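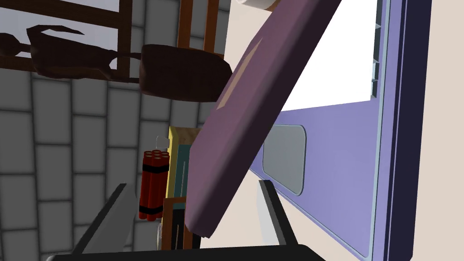 Zikirby bench log
April

Spent the afternoon back on the Dirkgate cell, the simulated two-arm one. Wrist cameras had drifted out of agreement with the torso camera after the last model update. Notes on how it was put right, mostly for whoever opens the config next.

The cell is a white torso with two arms and a two-finger gripper on each. One camera up top looking forward over the torso, one on each wrist. All of it runs in the Skolgate room: dining table, block wall, glazed doors, far too much clutter on the table.

Symptom first. Hand-eye check passed on the left arm and failed on the right. Points picked in the right wrist view landed off to one side when projected into the torso view, and the error changed sign when the wrist rolled. A constant offset doesn't do that. A wrong rotation order does.

Before touching any transforms, check what the wrist camera is parented to. In our file it should hang off the gripper base, after the roll joint. The model update had quietly moved the right one up a link, onto the forearm side of the roll. The left was still correct.

Easy test for this. Roll the wrist and watch the fingers in its own view. If the camera is on the gripper base, the fingers stay put and the room turns. If it's a link too high, the room stays put and the fingers turn. Takes less time than opening the tree viewer.

Don't level the wrist image in software. Somebody always wants to. With the wrist rolled over, the walls run sideways and the table goes up the side of the picture, and it's unpleasant to look at for a whole afternoon. Leave it. The moment you rotate the image for comfort, your intrinsics and your pixels disagree and you will chase that later.

Reparented the right camera and copied the mount transform from the left. Mirrored, obviously. The mirror is about the gripper's closing plane, so one translation component changes sign and the rotation has to be rebuilt. Negating numbers in the quaternion until it looks right is how we got the last version of this bug.
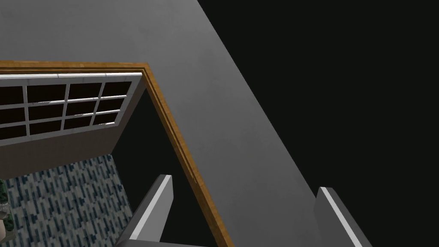
For the finger check I point the gripper at something with long straight edges and plain surfaces. The door trim in Skolgate works well. You get the finger outlines against a flat background and a few straight lines to judge distortion by.

What I look for: both fingers entering from the same side of the image, leaning toward each other, tips at matching heights once you allow for the mount angle. If one finger is visibly shorter than the other, the camera is off the center plane. Fix the mount. Leave the finger model alone.

Set the near clipping plane while you are here. Ours was far enough out that it shaved the inner finger faces when the gripper closed. Pulled it in until the full finger stayed visible through the whole stroke. Too close and the depth buffer gets noisy at range, so stop as soon as the fingers are whole.

Window grids and door lattices shimmer at steep angles. Small broken highlights along the bars, ragged bits on the trim. Those are rendering artifacts and they will pull an edge detector around. I mask anything with repeated thin bars out of the calibration set and keep it in the general test set.

The fingers on this cell are the Kermani pattern: flat inner face, angled tip. The collision shape that ships with our copy is a plain box. It overhangs the angled tip slightly, which means contact is reported before the visible finger touches anything. Swapped it for a convex hull of the mesh and the early contacts went away.

While the collision shapes were open, checked the pad friction too. Left and right had different values. No comment in the file, no note in the log. Set both to the left arm's number and wrote down that I did it.

Joint limits next. The right arm's home pose had the gripper pointing up with the elbow folded in close, and the planner was refusing to leave it about one time in several. The home value for the base joint sat almost three degrees from the limit, inside the planner's soft margin. Moved home away from the stop and reran.

Home pose is for getting out of the way. It should keep the forearm clear of the torso camera's view of the table and leave the fingers open. It does not need to look symmetrical with the other arm.

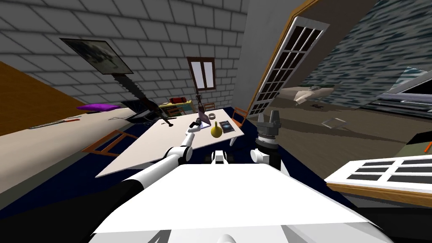 Reaching over this table is the hard case for the left arm. The elbow wants to come down onto the near edge. There's a null-space preference in the controller that keeps it lifted, and the update had reset that to zero. Put it back. If you see the forearm skimming the tabletop on a long reach, look there before blaming the planner.

Torso camera: check that it sees its own near edge. I want a strip of the torso along the bottom of the image at all times. It's a fixed reference and it tells you immediately if the mount has moved. Cropping it out to get more table is a bad trade.

The torso camera can sit at a roll too. Ours does in this setup. The extrinsics carry it and the projection code handles it. Same rule as the wrists: no cosmetic rotation.

Verification run after all of the above. Seven poses per arm, seed 1216, same room, same lighting. Picked points in the wrist view, projected into the torso view, compared. Right arm now agrees with left. Sign no longer flips with roll.

Reran the open and close cycle on each gripper with nothing between the fingers. Commanded width and measured width match at both ends of the stroke. There's a small lag on the right in the middle. It was there before the update and I'm leaving it for the actuator pass.

Things I'd check after any model update, in this order. Camera parents. Mount transforms. Clipping. Finger collision shapes. Pad friction. Home pose against soft limits. Null-space settings. The first one has caught most of our trouble and needs nothing but a wrist roll.

Also pinned the model version in the Dirkgate config so it can't update itself under us. It should have been pinned from the start. The old file is kept next to it with the date in the name, do not load that one.

Still open: depth noise on the glass panes, and the right gripper lag. The glass is probably a material flag. Will post when I've had a look.

3 comments
7 shares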